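Choosing between two portrait photographers for gran's 80th
Portraits and Family Sessions > General chat

rolau_road
Oct 29, 2025
We want a family portrait session for my gran's birthday and I'm stuck between two photographers. One is Amos Hutchins, who works out of a small studio in Cisternas. The other is a firm called Brondora, who come to your house. Hutchins charges 146 for the session and you buy prints separately. Brondora want more up front but you get 50 edited files to keep. There will be nine of us, plus a dog. Has anyone used either?

pelham_t
We used Amos Hutchins in September for my parents. Good with older people. He put a proper chair out for my dad and didn't rush him. The prints weren't cheap, so ask for the price list before you go. We went in meaning to buy one and came out with 4.

Gista
I'd go with the home visit. Nine people in that studio is a squeeze. I've been in it and the backdrop is made for couples and babies. At home your gran can sit down between shots and have a cup of tea.

pelham_t
He moved the backdrop stand back for us and there were seven of us. It was fine.

Gista
Seven isn't nine, and you didn't have a dog.

ezekiel_kowalczyk
I do this for a living, though nowhere near either of them, so no axe to grind. The room matters more than people think if you go for a home visit. Look for a big window and a plain bit of wall, and turn the ceiling lights off because they make everyone look orange. Where would you be doing it?

rolau_road
It would be my aunt's place in Rolau. 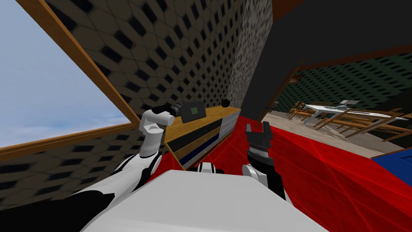
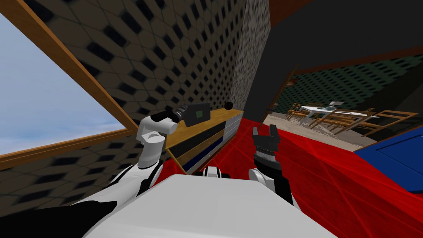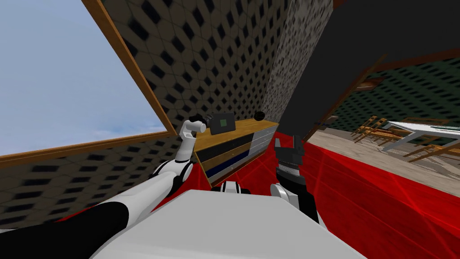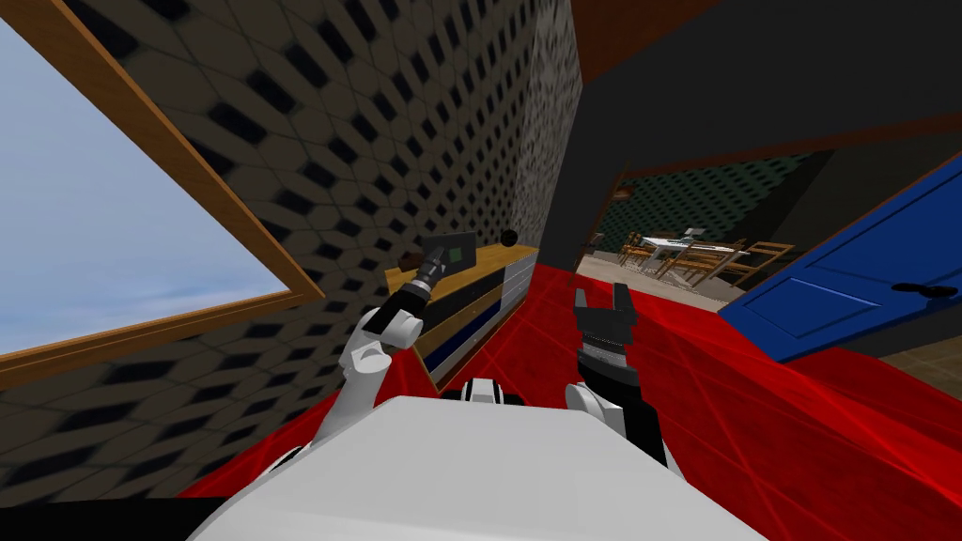 Replies continued

ezekiel_kowalczyk
Thanks. Have the chairs side on to the window and put your gran nearest to it. I wouldn't use a patterned wall behind a group of nine, it fights with people's clothes. Hang a plain sheet or get the photographer to bring a backdrop. Ask Brondora if that costs extra.

mrs_dunmore
I'll be the one to disagree about Brondora. My sister had them and the 50 files included a lot that were nearly the same shot. She would have swapped the lot for a few good prints. She also waited 2 months for the link.

Gista
We had ours in a fortnight.

mrs_dunmore
Then she was unlucky, but I'd get a date in writing.

rolau_road
Did either of them mind about the dog? He's old and mostly sleeps.

pelham_t
Didn't ask, we haven't got one. Ring him, he answers his own phone.

Gista
Brondora were fine with ours. Dog in the first few shots, then out to the garden with my brother in law.

ezekiel_kowalczyk
Do it that way round wherever you go. Same with small children. Get the full group done first while everybody is fresh, then your gran with each family, then her on her own if she's up to it. Book late morning if she's better then.

rolau_road
She is. I rang both today. Hutchins says nine is all right if two of us sit on the floor, and the dog can come. Brondora will bring a grey backdrop at no charge, but there's a travel fee on top for Rolau. My mum wants the studio and my aunt wants it at home, so I'm no further on.

mrs_dunmore
Ask your gran.

rolau_road
Seeing her tomorrow, will do.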